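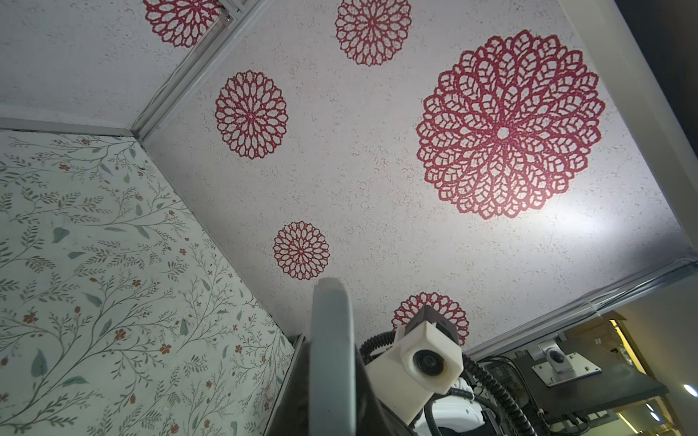 Minon Self-Tape Kit (second version)

I built the first Minon on my kitchen bench because I was sick of filming auditions with my phone propped on a pile of cookbooks. Three callbacks later my mate Ailbhe Keane wanted one, then her whole acting class did, and now I've got a shed full of them in Ranonlow!

You get the stand, the phone clamp, a clip-on light and a script arm that sits right beside the lens, so your eyeline stays put while you sneak a look at your sides (we all do it). Everything folds into a grey carry bag that fits under a plane seat.

What's changed since the first version: the clamp is wider, so you can leave the case on your phone. The light has nine brightness steps and a warmer colour at the low end, much kinder on tired faces at 6 am. I also swapped the centre knob for a lever after Tobias Mbeki stripped two of mine in one pilot season. Sorry, Tobias.

Weight: 513 g without the bag
Light: rechargeable, USB-C, cable included
Script arm: holds about 200 loose pages, or a tablet
Spare clamps: sold separately

It won't take a full-sized cinema camera, so please don't try. If that's what you've got, have a look at the Breathnach tripod further down the shop.

Orders go out most mornings. If a part turns up damaged, send me a photo and I'll post a new one, no need to return the old bit. The next batch is due in May, and I can put your name on the list if the colour you're after has sold out.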